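About Samlow Textile Care

Samlow is a garment care and wardrobe storage firm in Derenthorpe. We collect, sort, wash, mend and store clothes and household textiles for private customers and for two dance schools. The business began as a repair counter on Bumgate, with one sewing machine and a drying cupboard. The counter is still open. Washing and storage moved to the present building when the original premises ran out of rail space.

What we handle

Most of what comes in is ordinary: shirts, knitwear, bedding, school uniform, curtains. A smaller share is stage and party wear, including sequined, beaded and pleated items. We do not take leather, fur, wedding dresses with boning, or anything that has been in contact with fuel or solvent. Rugs are accepted up to 2 metres on the longer side.

Storage capacity is 1,375 hanging places and 551 lidded boxes. Hanging places are let by the season, boxes by the month. Long knitwear is always boxed, as its own weight will stretch it on a hanger. Coats are hung on broad shaped hangers with the fastenings closed. Customers who supply their own hangers get them back with the garment.

How an order moves through the building

Each order is given a number at the counter and keeps it until it is returned. The number is written on the order sheet and on a cloth tag pinned to every item, usually at a side seam or inside the waistband. Items are checked for loose buttons, pulled threads, open seams and anything left in a pocket. Coins, keys and tickets go into an envelope stapled to the order sheet.

Sorting comes next and takes longer than the wash itself. We sort by fibre first, then by colour, then by surface. The third step is the one most often left out at home. A fabric with a hard or raised surface can catch on a soft one even when both would tolerate the same temperature, and the damage to the soft one is rarely reversible. Zips are closed, hooks are fastened, and items with any applied decoration are turned inside out and bagged singly.

Washing is done in small loads at 30 or 40 degrees, with bedding and towels at 60. Wool is washed on its own cycle with a low spin and dried flat on mesh racks. Stage wear is sponged or hand washed in a shallow sink and laid on a towel. It does not go in a tumble dryer under any setting.

Folding and packing are done by hand on padded tables. Box contents are layered with the heaviest item at the bottom and unbuffered tissue between layers. The lid carries the order number, the month of intake and a short contents list, so that a box can be found and partly returned without unpacking the others.

Toma, our stock system

Toma is the record system we wrote for our own use. It holds the order number, the position on the rail or shelf, the fibre content where known, and any fault noted at intake. Customers can ask for a printout at any time. It lists faults in plain terms, for instance "moth hole, left cuff, 4 mm", and gives the date of any repair. Records are kept for 2 years after an order is closed.

Sorting mixed items
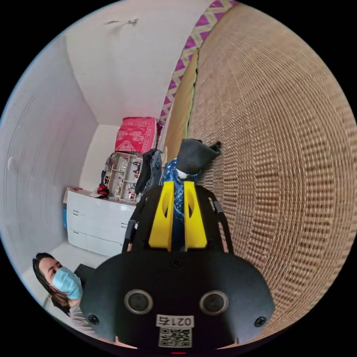
Mixed intake is the part of the work that customers ask about most, generally after something has gone wrong in their own machine. Knitted and sequined fabrics should be parted before anything else is done with them. Dark grey knit lying against blue sequins, with wicker on the other side of it, has two surfaces to catch on. Sequins have fine edges that hook into a loop of yarn, and the woven strands of a basket can do the same at a broken end. If the two have caught, hold the knit still and lift the sequined piece away along the direction in which the sequins lie. Pulling against them draws the loop further out. A loop that has already been drawn should be left for us to work back through with a blunt needle. It should not be cut.

Repairs

The Bumgate counter takes in hems, zips, darning, relining and replacement of sequins and beads. Replacement sequins are matched for size and colour from stock of more than 2,000 loose and strung types. Where no match exists, we move sequins from an inside hem to the visible area and fill the hem with the nearest alternative. Repairs are priced after inspection and no work is started until the price has been agreed.

Collection and opening

Collections in Derenthorpe are made in the morning, with a second run in the late afternoon from October until the end of the spring term. The counter closes for one hour at midday. Orders not claimed after six months are boxed, and storage is charged at the monthly rate.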